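Short one from the Stillis project, written between sessions so excuse typos.

Towels. We've been on towels all month. The question Wajid Sandhu put up in August was simple enough – if people show a task with a hand-held gripper in lots of places, does the policy cope with a cubby it hasn't met? Soft stuff is the hard bit. Cups keep their shape, cloth doesn't.
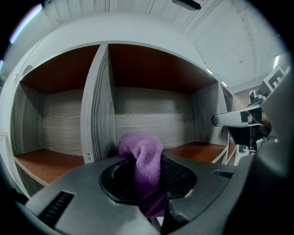 So far we have 2,000 demos logged, 26 of them thrown out for lost marker tracking. Not bad. Glenys Bellis reran the training with the short demos weighted down and the policy stopped letting go too early, mostly. Colour still trips it up a bit, and deep shelves are worse then shallow ones. Rafia Abbasi thinks that's a lighting thing. I don't, but we'll see.
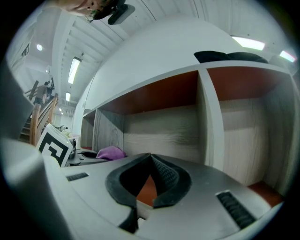 Hand-held gripper at the shelving, with a marker card and the purple-pink fabric to the left.

Next up: 3 more sites, Oddale first. Naveed Afridi has the sign-up sheet, new demonstrators welcome, no experiance needed. Write-up to follow once Gordon Gauthier has checked the numbers.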